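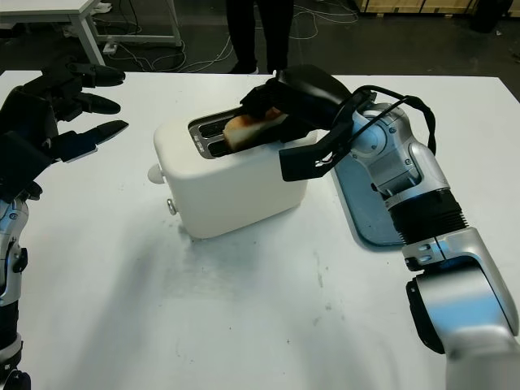

Zwei Schlitze, eine Scheibe, weißer Tisch.

Seit Wochen will ich etwas über Toast schreiben, und jedes Mal kam mir etwas dazwischen, meistens das Frühstück selbst. Heute ist der 15. Januar 2019, draußen ist es grau, der Tee steht neben mir, und jetzt nehme ich mir die Zeit einfach (wer nur wegen der Suppenrezepte hier mitliest, möge mir verzeihen, die kommen wieder!).

Ich bin mit einem Toaster groß geworden, der zwei Klappen an den Seiten hatte. Man legte das Brot schräg hinein, klappte zu, wartete, klappte auf, drehte um, und spätestens beim Umdrehen hat sich meine Mutter die Finger verbrannt und geschimpft. Auswurf gab es keinen. Wer nicht danebenstehen blieb, hatte Kohle, und weil bei uns morgens immer alle gleichzeitig etwas anderes suchten, Schal, Turnbeutel, Brille, hatten wir oft Kohle. Die wurde dann über der Spüle mit dem Messer abgekratzt. Dieses Geräusch habe ich heute noch im Ohr, und ich mag es sogar ein bisschen.

Mein erster eigener Toaster kam dann im Studium, vom Flohmarkt in Drosanero, für 3 Mark, und er hielt genau bis zu dem Tag, an dem ich ein viel zu dickes Stück Rosinenbrot hineingezwängt habe. Eine Rosine ist hinuntergefallen und hat so gequalmt, dass die Nachbarin geklopft hat. Das muss im Jahr 2000 gewesen sein, denn die Wohnung im vierten Stock hatte ich nur diesen einen Sommer, ab Juni. Rosinenbrot kommt mir seither nur noch in die Pfanne, mit Butter, und ehrlich gesagt schmeckt es da auch besser.

Was ich an so einem schlichten weißen Toaster mag, ist, dass er so wenig von mir will. Oben die Platte aus gebürstetem Metall, zwei lange Schlitze, dazu ein Knopf und eine kleine Taste, mehr muss für mich gar nicht sein. Ich habe bei Josefina einmal vor einem Gerät gestanden, das eine Anzeige hatte und mich fragte, ob ich einen Bagel toasten wolle. Ich wollte keinen Bagel. Ich wollte eine Scheibe Kastenbrot vom Vortag, und bis ich das dem Ding beigebracht hatte, war der Kaffee kalt. Josefina Acuña, meine liebste und geduldigste Freundin, hat sehr gelacht und mir dann einfach selbst die Scheibe gemacht.

Über den richtigen Grad der Bräune kann man sich ja wunderbar streiten. Mein Mann mag es blass, gerade eben warm, ich nenne das »erschrockenes Brot«. Ich selbst mag es, wenn die Krume noch hell ist und die Kruste an der Ecke schon kräftig Farbe hat, so ins Rötliche hinein, dann knackt es am Rand und bleibt in der Mitte weich genug, dass die Butter einzieht. Zu früh darf die Butter allerdings auch nicht drauf! Einmal kurz hinstellen, die Scheibe an die Zuckerdose gelehnt, dann erst streichen.

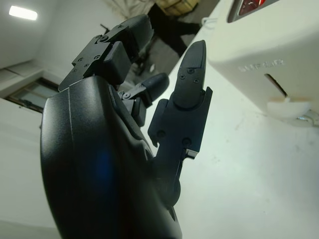 SUPOR steht vorne drauf, weiß auf weiß, das sieht man nur, wenn das Licht ein wenig von der Seite kommt. Mir gefällt so etwas. Ich habe genug Dinge in der Küche, die mir ihren Namen entgegenrufen, und freue mich über jedes, das ihn bloß flüstert. Weiß auf einem weißen Tisch hat freilich seinen Preis, denn man sieht jedes Krümelchen und jeden Wischer. Ich fahre einmal mit dem feuchten Tuch darüber und dann noch einmal mit einem trockenen, und am nächsten Morgen ist wieder alles beim Alten.

Apropos Krümel: Bitte, bitte leert die Krümelschublade, falls euer Toaster eine hat. Ich habe meine vor Weihnachten nach einer peinlich langen Zeit herausgezogen, und es hätte für ein kleines Schnitzel gereicht. Vorher natürlich den Stecker ziehen und alles auskühlen lassen. Und keine Gabel in den Schlitz, auch nicht »nur ganz kurz«. Für Scheiben, die sich verkeilen, gibt es Holzzangen, meine liegt in der Schublade bei den Kochlöffeln und wird von allen Besuchern für etwas zum Gurkenfischen gehalten.

Morgen probiere ich das Haferbrot, das mir Josefina aufgeschrieben hat. 18 Minuten heiß anbacken, dann herunterdrehen, und angeschnitten wird es erst am zweiten Tag. Mal sehen, ob ich so lange warten kann.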